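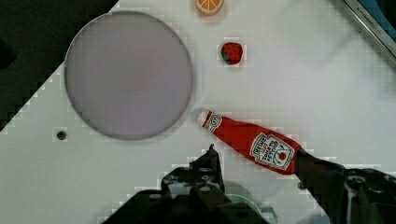
What should I budget for a small robot arm for a makerspace kitchen demo?

Hi all, first post here so be gentle. I help run a little makerspace called Festonbridge and we want an arm that can tidy up play food for our open house in May. Pick up a bottle, put it on a plate, that kind of thing. I've been reading reviews for weeks and I'm more confused than when I started!

The arm we like is the Pagano, the smaller one. The seller wants $1932 for it with the basic gripper. The wider fingers are another $141, and then there's a support plan (ugh) that I haven't decided on. My board has said yes to the arm but they keep asking me for "the real total" and I don't have one. What else am I going to end up paying for? And is it dumb to skip the wider fingers?

Ermira Popescu
Dec 4, 2022

Dragica Grgić

Welcome! We went through this at our place last year (a Dudell arm, not a Pagano, but the shopping list is pretty much the same). Get the wider fingers. A toy ketchup bottle is fatter than you think once you try to grab it across the middle, and a strawberry is tiny, so you want fingers that open far enough for one and still close down on the other. Ask the seller for the opening in inches and then go measure your biggest toy.

My extras came to $521 on top of the arm, and I'd plan for the same kind of number. Here's where it went, most annoying first:

1. The table. Ours wobbled, so the arm wobbled. We ended up buying a heavier one and bolting the base down. If you already own something solid, you just saved yourself the biggest line on my list.

2. Cameras and mounts. I'd want one on the wrist and one looking at the whole table. Buy real mounts, please, I wasted a month on clamps that sagged. Long cables too, and leave enough slack for the arm to swing.

3. Play food and dishes. Sounds silly as a budget line but do it anyway. Get a mix: a big flat plate, bowls, a cup with a handle, bananas, orange slices, a slotted spatula. The spatula is a whole different job from a bottle, and so is a cup lying on its side.

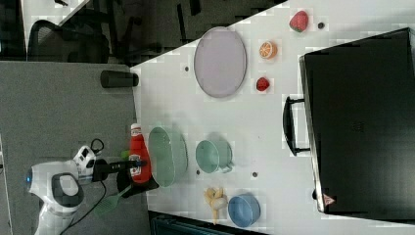
4. Spare finger pads. A set is $50 where I shop and you'll go through them faster with kids around.

I'd skip the support plan the first year. We paid for it and called once.

gellov_fan

get the Gellov, it's cheaper. don't know about the fingers

Old Tinkerer

Agree with Dragica on most of this, but I'd keep the support plan if none of you has run an arm before. Also check what power outlet it needs and how far the base is from the wall. And ask for the shipping cost in writing, because ours showed up on the final bill and my boss was not happy with me.

Related posts
Used robot arms: what to check before you pay
Gellov or Dudell for a classroom?
Best table height for a desktop arm
Where do you all buy play food in bulk?

We use cookies to keep you signed in and to remember your settings. By staying on this site you agree to our cookie policy. Accept | Manage settings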